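Paid evaluators wanted: can a machine do the fiddly jobs?

Pastent is looking for people to take part in a study of household and shop-floor chores done by robot arms. The study is run out of our workshop in the Grundell building and starts in December. No background in robotics is needed.

What the study is about

Robot arms have been welding and painting for decades. Ask one to fold a fitted sheet, sort a drawer of mixed screws or strip an old computer for parts and the result is much less certain. Published demos tend to show the best run. We want to know what an ordinary run looks like to someone who does the job for a living, or who does it at home every week without thinking about it.

We have 859 recorded attempts so far and plan to reach 2816. Each one has to be watched and scored by a person who knows the chore.

What you would do

You will watch recordings, score each attempt on a short form and write a sentence or two on what you would have done differently. In the second half of a session you do the same chore yourself at a bench, so we have a human time to compare with. Sessions last 3 hours, with a break, and start at 9 a.m. or 1 p.m.

Who we need

We still have places in two groups. The first is people who clean, cook or do laundry, paid or unpaid. The second is people with bench experience: computer repair, electronics recycling, small appliance service, assembly. For the second group we are most short of people who have taken apart office desktops — clips, drive carriers, cable runs, all of it. 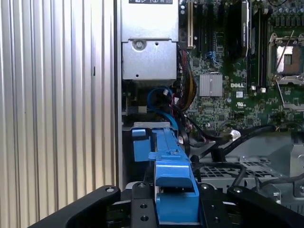 Teardown task: gripper on a blue plastic carrier in a desktop chassis with a Dell board.

You must be 18 or older and able to read and write everyday English. Bench participants need to be comfortable using hand tools. Tell us ahead of time if you need a seat at a certain height or extra breaks.

Pay

$500 for a full set of sessions, paid by bank transfer after the last one. If you have to drop out, you are paid for the sessions you finished. Parking is free behind the building.

How to apply

Write to Fanni Fülöp, study coordinator, at Pastent. Say which group you fit, what kind of work you have done and whether mornings or afternoons suit you. A resume is welcome but a few lines will do. Applications stay open until both groups are full.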